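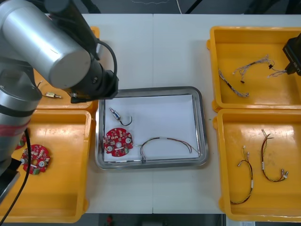

Notburga Gasser wrote to me after my August post and asked whether kitting wasn't the one job in our building that people liked, and if so, why on earth we would hand it to a robot. She used to pick parts herself and remembers it as the quiet corner, the place you got sent when you needed a break from the line.

I've been chewing on that ever since, so here goes a long answer!

First, for anyone who doesn't spend their days around small electronics: kitting means getting the right parts together before somebody builds the thing. For us that is a round red board, a connector and a wire harness, laid out in a steel tray lined with white paper. The parts wait in yellow bins on either side. The person at the assembly bench gets the tray, builds the unit, sends the tray back. It sounds like nothing. When it goes wrong, though, the whole bench stops, and everybody looks over at kitting with that face.

And yes, Notburga is right that it can be peaceful work. On the Brarer job it was lovely — small batches, time to think, radio on. Then we took on the Meltby units and it was 70 trays before lunch and your neck knew all about it by ten in the morning. I did that for one long spring. I liked the people. I did not like the trays.

So we now have two arms at the table, and I'm going to admit that I love watching them. I'm a grown woman with a mortgage and I eat my sandwich standing up so I can see the grippers go into the bins. Boards were the easy part. Harnesses are something else! A harness has no shape of its own. It lies however it was dropped, the ends go everywhere, two of them get friendly in the bin and come out as one. We had a whole week where that was the only topic in the break room, and people who had never said a word about machinery suddenly had strong views on how to lay a cable down.

Which brings me to what I wanted to say about the jobs, and I think it gets missed when folks talk about this stuff. Mostafa Belkadi was our fastest kitter. When the arms came in he was sure he'd be sweeping floors by fall. What happened is that the setup crew from Bromard couldn't get the harnesses to come out clean, and he walked over and told them to stop filling the bins so full and to fold each harness into a loose U before it went in. They tried it. Now he decides how every new part gets presented, and he has a desk (he hates the desk) and a say in which jobs go to the arms at all. The Thaler job stayed with people, on his word, and I think he called it right.

It hasn't been sunshine for everyone. Heidrun Mösli misses the rhythm of it. She checks trays now, and she told me that checking is more tiring than picking, as your hands are idle and your eyes never are. We went to 15 minute turns on the check station after she brought it up, and she says that's better, though she'd still take the old table back. I don't have an answer for her. Somebody should be writing that down along with the good numbers.

The good numbers, then: on our best day so far the arms put out 57 trays. Fewer than I did in a morning, I know! But my neck was the price, and the arms will get quicker, and in the meantime the bench has stopped waiting on us because the trays come at a steady pace all day long.

Corina Frei wants to start the next product in the fall, one with an even longer harness. Mostafa has already asked for deeper bins. I've asked for a stool by the table.

Notburga, come by for coffee some afternoon and see it for yourself. Bring your old stories about the quiet corner, Heidrun would love the company.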